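Drivers wanted for the Tostau driver assistance kit

Fonseca is looking for people who drive in towns every day to try out Tostau, our add-on kit for ordinary cars. It watches the road through the windscreen and gives the driver a quiet spoken hint when something ahead needs attention. You do all the steering and braking. We'd love to hear what you make of it!

We want everyday trips: the school run, the weekly shop, backing out of a tight space beside somebody else's car. Parking signs, shop windows full of lettering, brick walls close to the bonnet, all of that is good material for us.

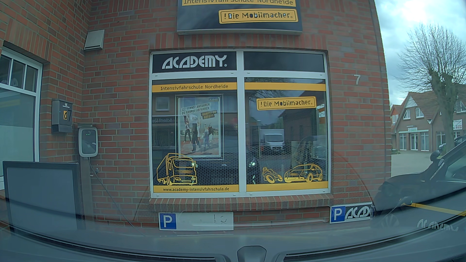
Do I need to know anything about automation?

Patience and a full driving licence are enough. Glenys Bramwell fits the kit with you at our Usenbridge workshop and shows you how to switch it on, mute it and take it out again.

The trial lasts 30 days and you keep your own routine throughout. Drive where you would have driven anyway, at the times you would have gone. Side streets and small high streets suit us very well, with a car or two in front, a red light now and then, and plenty of signs and flags along the pavement for the software to sort through.
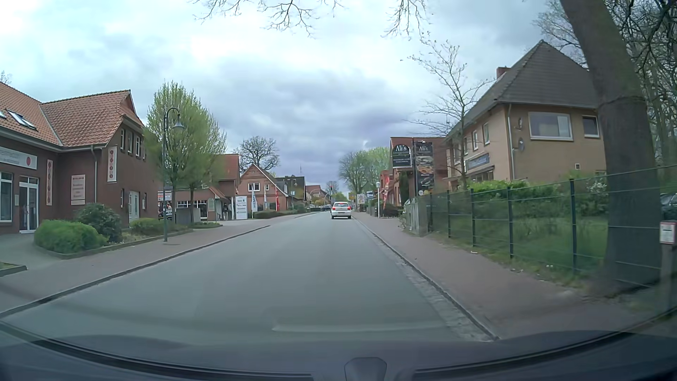

After each trip you answer a few short questions on your phone. Was the hint early enough? Did it speak up when you'd rather it hadn't? Blunt answers are very welcome (the voice was changed in August after a good deal of grumbling, and it's much nicer now).

You'll come in for 2 visits, one for fitting and one to return the kit and have a proper chat with Tibor Pap and Kwan-ho Au, who write the software. We pay 300 euros at the second visit, plus your travel to Usenbridge.

You should have held your licence for at least two years and have the use of a car with a working 12-volt socket. Small cars, old cars and vans are all fine.

To take part, write to Quentin Gautier at Fonseca by October 28, 2019. Tell him what you drive and where you usually go.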